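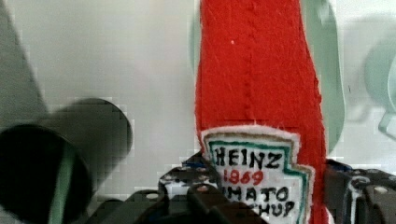 The first flakes came down over Cistunport at lunchtime, and by two o'clock the whole third floor was at the windows.

"It's sticking!" Quyên Ung yelled, to nobody and everybody. She had lived in this town for four winters and had never once seen it stick. February here meant drizzle and a smell of kelp. Now the parking lot was white, the ferry sign was white, and the man from the bakery was out in the street with his arms wide open like he'd won something.

The radio said the Kotham bridge was closed. Then it said the buses had stopped. Then the power went, and it didn't say anything.

"Well, I'm walking," said Hưng Khổng, pulling a grocery bag over each shoe. He lived up on Pastor Hill, two streets past her. "You coming?"

Was she coming! She had her coat on already.

It was the best walk of her life. The wind got under the awnings on Nindo Street and shook them till they boomed, and every few minutes a great slab of snow slid off a roof and landed with a whump, and the two of them screamed and ran and then laughed so hard they had to hold on to a mailbox. Cars sat sideways all over the hill with their doors locked. Kids were going down the middle of the road on baking trays, cookie sheets, the lid of a trash can. One boy offered Hưng a turn for 55 cents.

"Fifty-five?"

"It was 30 before," the boy said. "It's a better hill now."

Hưng paid. He was a tax accountant with a bad knee, and he went down Pastor Hill on a trash can lid with his tie over his shoulder, hollering the entire way, and vanished into a hedge. For one awful second nothing moved. Then a hand came up out of the hedge, holding the lid.

"Go!" he shouted. "Quyên, go, you have to go!"

So she went. Of course she went — 200 yards of it, bumping and spinning, snow in her teeth, the streetlights dark and the sky a strange soft orange over the harbor. She missed the hedge and stopped in somebody's flower bed.

It took them till dinnertime to climb back up. At her gate she could see her mother in the front window with a candle, scraping at the glass with a spoon to get a better look.

"Is it bad out there?" her mother called through the mail slot.

Quyên looked back down the hill. Her socks were soaked and she couldn't feel her ears.

"Get your boots, Ma," she said. "And bring the big cookie sheet!"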